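Skivance (film)

Skivance is a comedy film about two brothers who inherit a small ferry and have to run it together for one summer. It was produced by Gasa, with Clonisetti as co-producer and distributor. The film is known mostly for its marketing campaign, in which a set of small stickers for a messaging application was used in place of the usual posters.

Plot

The older brother, Pavlović, has worked on the ferry since he was a boy and does not want any changes. The younger one comes back from the city with many ideas and no money. In this part of the coast everybody calls the older brother only by the family name, and the younger one is called "the other Pavlović", which becomes a repeated joke in the film. When the harbour office threatens to close the line, the brothers have until the end of July to carry enough passengers to keep their licence. The last third of the story takes place almost completely on board, during one night crossing with a wedding party.

Production

The project was first planned as a television series of 6 episodes. Gasa had already paid for the scripts when the broadcaster left, and the material was shortened to a single feature. Some characters disappeared in this process, among them a sister, who is still mentioned once in the dialogue. Filming took 22 days. Most of it was done on a real ferry which was out of service, and the engine noise was added later in the studio.

The title is the name of the ferry. It has no meaning in any language – the writers wanted a word that the audience could pronounce without difficulty and that was not used by another ship.

Marketing

The campaign started on Sun 11 June with the release of the sticker set. It contained drawings of the two brothers, the ferry, a seagull and several objects from the story. Users could send the stickers free of charge, and those who used both brothers in one message received a short animation in which the two characters shake hands and then push each other into the water. The trailer was published on the same evening.

Clonisetti also organised a competition for fans, who were asked to send in their own versions of the handshake. Drawings, short videos and paper models were accepted. The winning entries were shown before the film at the first public screening, and their authors received a printed copy of the script. A second sticker set was prepared for the home release, but it was offered only for a short time and is no longer available.

Release and reception

The film opened in about 310 cinemas. Attendance was good in the coastal towns and weaker in the interior of the country. Reviewers generally liked the two main performances and the scenes on the night crossing. Several of them wrote that the first half was too slow, and that it was easy to notice where parts of the series had been removed. The music, played mainly on accordion and clarinet, was also received well and was sold separately.

The sticker campaign had more attention in the trade press than the film itself. Some writers considered it a cheap and clever solution for a small production, while others pointed out that many people who used the stickers did not know that they belonged to a film.

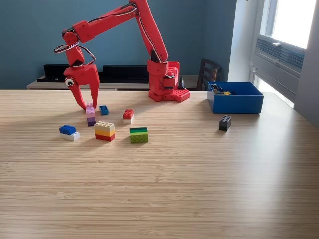
Red robotic arm with its two-fingered gripper open, also in the next picture.

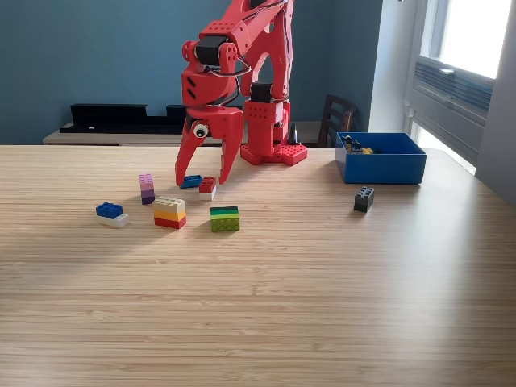 Sequel

A continuation with the working title Skivance 2 was announced by Gasa after the home release. According to the announcement, the brothers would buy a second boat and compete against each other on the same line. Clonisetti did not take part in the project, and a new distributor was not named. The script was finished, but filming has not started.

See also
Buddy film
Film promotion
Sticker (messaging)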